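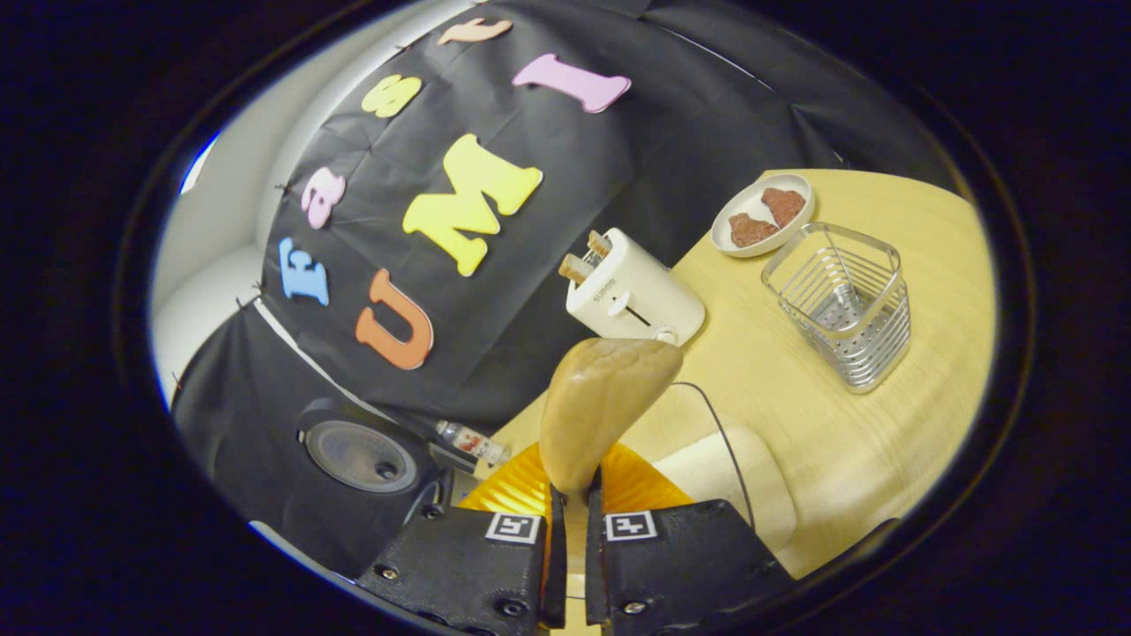 Pop-up toaster

A pop-up toaster is a small electric kitchen appliance that browns sliced bread by radiant heat and raises the slices when the heating period ends. The two-slot form is the most common household type. White housings with rounded corners are widely sold, and toasters of this kind are usually kept on a counter or table close to the plates and baskets used for serving.

Construction

The body consists of an outer shell and an inner metal chassis. Each slot is lined on both sides with heating elements, in most models a flat nichrome ribbon wound on sheets of mica. A spring-loaded carriage runs vertically inside the chassis and supports the bread. The carriage is joined to a lever that projects through a slot in the shell. Wire guards keep the bread away from the elements — on many models they close inward as the carriage goes down, which centers thin slices.

A removable tray under the chassis collects crumbs. Browning is set with a knob or slider.

Operation

Pressing the lever lowers the carriage and closes the main switch. In current designs an electromagnet holds the carriage down until a timing circuit cuts the current to it, and the spring then lifts the bread. Older designs used a bimetallic strip, which bends as it warms and trips a mechanical latch. When the carriage is up, the upper part of a standard slice stands clear of the slots and can be removed by hand.

Browning results mainly from the Maillard reaction between sugars and amino acids at the surface of the bread. Pale toast with a light tan crust corresponds to a low setting. Bread with more sugar darkens faster at the same setting, and frozen bread needs a longer period.

Play and display versions

Toasters are often included in toy kitchens and table displays, where the bread may be a rounded piece of plain wood. The Pludholm set, designed by Settimio Piras and issued by Pistetti, has 2 slots and a carriage worked by a spring alone. The first production run was 3000 sets, of which 2358 were sold by May of the following year. Guoqing Qian later revised the lever for the Ikberg edition. Neither edition contains a heating element.

Care and safety

The appliance is unplugged and allowed to cool before cleaning. The crumb tray is emptied regularly, as built-up crumbs can smoke or catch fire. Metal utensils are not put into the slots. The shell is wiped with a damp cloth and is never immersed. The cord is kept clear of the slots and of the table edge, and the toaster is not used under shelves or close to curtains or other hanging fabric.

See also: Bread basket; Sandwich press; Toast rack

Last revised 10/07/2022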